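Counting the cost of a gripper that picks up toys

The operations lead at Forov, a small firm that wants a machine to tidy up after children, has a spreadsheet open and is not in a cheerful mood. The quote in front of her is for hand-held grippers, 2 to a set, and the line at the bottom says 4,000.

"That's before anyone has picked up a single thing," she says. "Cables, pads, somebody's wages, a place to keep the recordings. None of it is on the sheet."

The plan is to gather handling data in ordinary homes, with everyday clutter, and sell the idea on to Uketti, which would build the arm. I asked whether a home was cheaper than a lab.
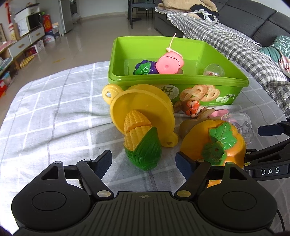
"Cheaper on rent, yes. But you lose hours. The sun moves, people want their bed back, and you still have to pay whoever is holding the grippers."

She has been through this before. A previous employer bought from Tunina on the strength of a good demonstration and spent six months waiting for spare finger pads. So her first question to any seller is now a dull one – what wears out, and what does it cost?

"They send me a video. I asked for a price list."

Toys at least come cheap. A plastic pumpkin or a toy bunch of grapes costs next to nothing, and an old biscuit box does for storage. Awkward shapes are where she expects the budget to go, in extra hours. A dried starfish is her usual test for a salesman.

"I ask how many tries they've allowed for that. They look at me as if I'm being difficult."
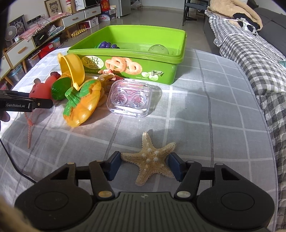
Buy, hire or wait

Guillot, the other supplier on her list, will hire out sets by the month. She likes that better, though the contract runs for at least five and the deposit is steep. Repairs are covered, "fair use" is left undefined, and she has written back twice to ask what it means.

I put it to her that clear plastic, such as a contact lens case, is supposed to be a strong reason to spend more on better kit.

"Supposed to be, by the people selling it. Show me the same job done with the cheap set and the dear set, and I'll listen."
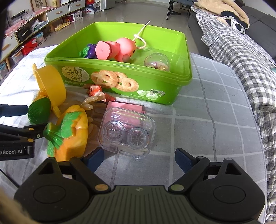 What she has asked for

Her request to the board is modest: one hired set, a small sum for spares and about 6 weeks of wages. If the recordings are no use to Uketti, the set goes back at the end of the contract. She would not guess at the chances.

"Ask me in January," she says. "I'll have the invoices by then."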